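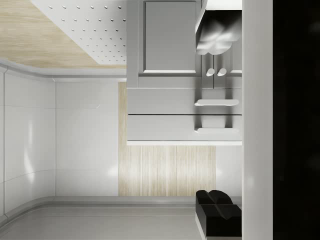 Upside-down wrist view in the simulated kitchen, with the gray drawers.

Wrist view fault: questions and answers
Written by Simone Brito, July 25, 2019

What went wrong?
After the June update, Ulla read the wrist view with the wrong rotation. When the arm should go up to a handle, it went down and hit the counter.

Is the real arm affected?
No. The fault was only in the simulator. Please do not load any policy trained in June on the real arm in Firville.

How many runs are bad?
We checked 2,601 runs and marked 52 of them. The marked runs stay on the server, but the training script skips them.

Why did the collision stop not work?
It worked, but too late. The force limit was set to 40 N for a test and was not put back. Now it is 8 N again.

What must I do?
Install the new camera file and restart Ulla. Then open one drawer in slow mode before you start a full batch. If the arm moves the wrong way, press stop and write to Miłosz Duda with the run number.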